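Mridha Opens Textile Sorting Line at Skumarport

SKUMARPORT, October - Mridha, a processor of used clothing and household textiles, has started regular operation of a sorting line at its Skumarport site. The line handles knitwear, woven shirts, bed linen and towels collected in Skumarport and Nevden. It replaces manual sorting tables that had been in use at the company's former Nevden depot.

The line has a rated throughput of 400 kilograms per hour on mixed household input. Garments are fed onto a flat belt one at a time and pass under a near-infrared reader that identifies the main fiber. Items are then directed to one of 15 bins by fiber type, color group and condition. Pieces the reader cannot classify go to a hand station at the end of the belt.

"Blends are the main difficulty," said Iresha Herath, process engineer at Mridha. "A cotton shirt with a small share of elastane reads close to pure cotton, but it behaves differently in the shredder. We set the limit low and accept that more pieces go to hand sorting."

Printed T-shirts are treated as a separate stream. Thick prints block the reader when they lie under the beam and leave hard particles in the recovered fiber. Operators turn each printed shirt so that an unprinted area faces up. Shirts in wearable condition are sold for reuse with the print intact. For all others, the printed panel is cut out before shredding.

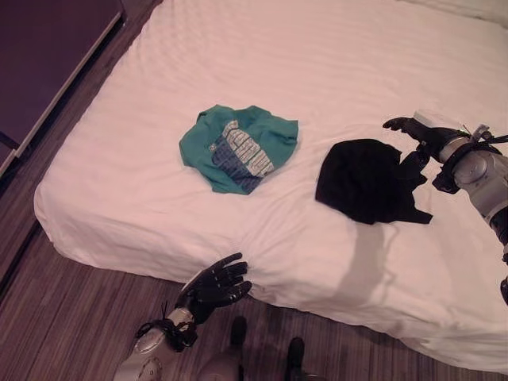
Photo: Mridha

Bed linen follows a shorter route. Sheets and pillowcases are checked for stains and tears, and elastic is removed from fitted sheets with a bench cutter. White cotton linen is baled apart from dyed linen and sold to fiber recovery plants. Polyester linen is baled separately.

The belt, bin gates and control cabinet were supplied by Trukeck, which also carried out installation and operator training. During acceptance testing, 107 bales of sorted material were opened and checked against their labels. Bales that did not meet the purity limit were returned to the feed end and run again at a lower belt speed. The lower speed has been kept as the standard setting for dark garments.

"Dark dyes absorb most of the signal, and the reader needs a longer exposure," said Vilgot Lundgren, project manager at Trukeck. "The belt speed can be changed from the panel without stopping the line."

Households can leave textiles at Mridha collection points in closed bags of any color. Items must be clean and dry. Single socks, worn towels and torn sheets are accepted. Pillows, comforters, carpets and shoes are not accepted at this time.

Commercial customers, including hotels and laundries, can request pickup for loads of 500 kilograms or more. Smaller commercial loads may be delivered to the Skumarport gate on Tuesday mornings. A weight ticket is issued for each load.

About Mridha
Mridha collects, sorts and bales used textiles for reuse and fiber recovery. The company is based in Skumarport.

Media contact
Farzana Sheikh, Communications, Mridha, Skumarport

Commercial pickup requests
Jahangir Gunawardena, Customer Operations, Mridha, Skumarport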